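Writers' room notebook, June

Back at it after lunch. Writing this down while I still have the whole thing in my head, so forgive the order.

We're on episode 8 of the football drama (working title is still Gelline, after the town, and I've stopped fighting it). The problem we came in with this morning was the same one we left with last time: Cal gets benched in act two and then has nothing to do until the locker room speech. He sits. He sulks. He looks at his phone. Meinir read it out loud and by page 20 even she was skipping lines, and she wrote half of them.

What we tried first was giving him a scene with the coach right after the benching. It plays okay, but it gives away everything the speech is supposed to do. You can't have a guy explain himself at 20 and again at 45. We cut it. I've kept the pages in the drawer in case the network asks for "more coach," as they do.

Second try was the brother. Meinir Foulkes has been saying since the pilot that the brother is underused, and she's right, so I let her run with it. She put the two of them in the car outside the Darwish house, engine off, neither one wanting to go in to dinner. It's mostly silence and a fight over the radio. I loved it! It does have a problem, though – the brother isn't supposed to know about the transfer until episode 10, and the whole scene only works if he knows. 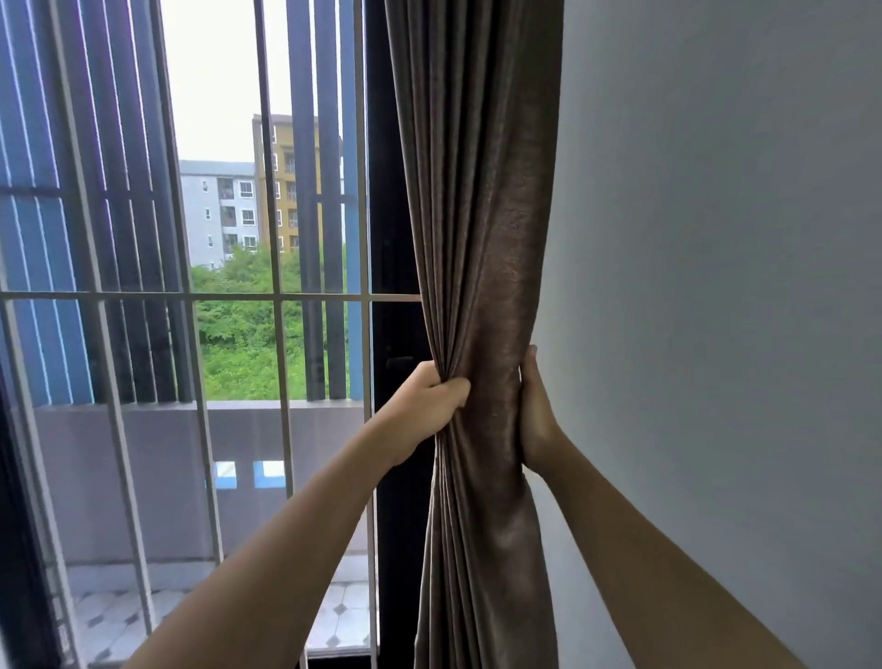
So we went back to the big board and moved the transfer reveal up. Once you pull that card, five others come with it. The mom's job offer has to slide, the Trestex game can't be the away game anymore, and the journal stuff needs a new home. I'd rather do the damage now than in post.

About the journal. Our consultant played eight seasons and he used to fill notebooks on road trips, really ordinary stuff, what he ate, who snored, which hotel had the bad pillows. We got to read a few pages and they're wonderful because nothing in them is trying to be wise. Our Cal's journal, in the draft, sounds like a greeting card. I rewrote three of the entries over coffee and took out every sentence with the word "dream" in it. Much shorter now. The voice-over in the cold open dropped to 133 words and I think it could lose more.
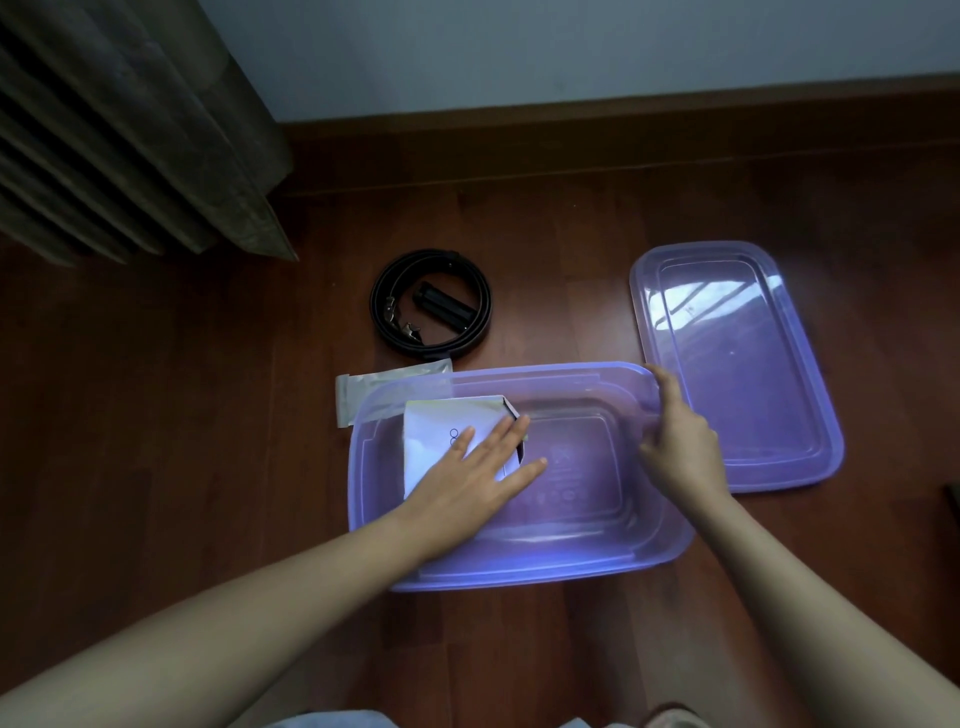

Note for whoever does the next pass on the game scenes: please check the clock. In the current draft Plirent High calls a timeout it doesn't have, and then Cal goes in on a third down that was a fourth down one page earlier. Viewers who know the game will be on us in minutes (they were last season, and they were polite about it, which was worse). I've marked the pages in green.

Also on the game: do we need to see the final drive? I keep going back and forth. Meinir wants to stay on the bench with the kid who never gets in, and hear it all from there, crowd noise and shoes on concrete. It's cheaper and it's probably better. My worry is that we've made people wait seven episodes for a real finish and then we point the camera at a water cooler. Could we split it? Start on the bench, and go to the field only for the last snap. Try it on paper before we argue any more.

Casting sent over tapes for the brother's girlfriend. Watched the first few. The one who flubbed the line and laughed and kept going is the one I remember, so she's on the callback list. 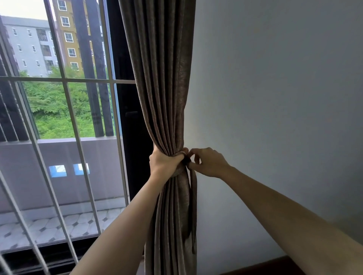

The script file is up to version 1639 according to the software, because it counts every save. I'm a nervous saver. If you're looking for today's pages, open the one with "car scene" in the name and ignore the rest.

Still open:
Does the brother find out from Cal or from the mom? I lean mom. Meinir leans Cal, in the car, by accident.
The speech. It's too long by nearly a page and the team listens too well. Somebody should be untying their cleats.
Name for the bench kid. He's "Bench Kid" in every draft and he has more lines than the quarterback now.
The radio song, which we can't afford. Ask for something local.

Picking up with act three in the morning, nine o'clock, and I'm bringing the old episode 10 cards so we can see what's left of it.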